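Bastos Site Power Project
Progress report to the Otwood Fund, January 11, 2018
Prepared by Tahmineh Ebrahimi

The second set of diesel generators reached the Bastos quarry in the first week of the quarter and is now bolted down on the new pads. All 4 units have been started and run under partial load. The full load test is still to come, as the load bank is with another customer of Fodholm until the end of the month.

Run time across the units stands at 2,947 hours. Unit two was down for nine days with a failed voltage regulator. Fodholm replaced it under warranty, and we have asked them for a spare to be kept on site. Dust is still the main problem. Air filters are lasting 138 hours between changes in the crusher area, well short of the planned interval. Farhad Shokri has moved the intakes on units one and two to the side away from the haul road, and we will compare filter life at the next service.

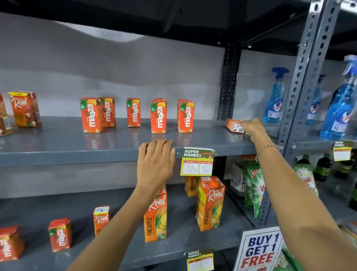 Can the crusher and the dewatering pumps run at the same time on the present setup?
Only with three units online. With two, the crusher motor start pulls the voltage down far enough to trip the pumps, so the operators start the crusher first and bring the pumps in after it settles.

The paralleling panel from Zanirier has been wired but not commissioned. Their technician needs two days on site with all units available - we have offered dates after the load test. Until then, load sharing is done by hand and logged each shift.

Cable work is behind schedule. We have laid 499 meters of the run to the lower pit, and the rest is waiting on the trench crossing at the weighbridge. The contractor has been told that trucks cannot be rerouted on weekdays.

Spending is within the approved budget apart from filters, which are over. We are not asking for more money at this stage. The next report will cover the load test, the panel and the cable run, and we expect to hand over to the quarry's own crew in May.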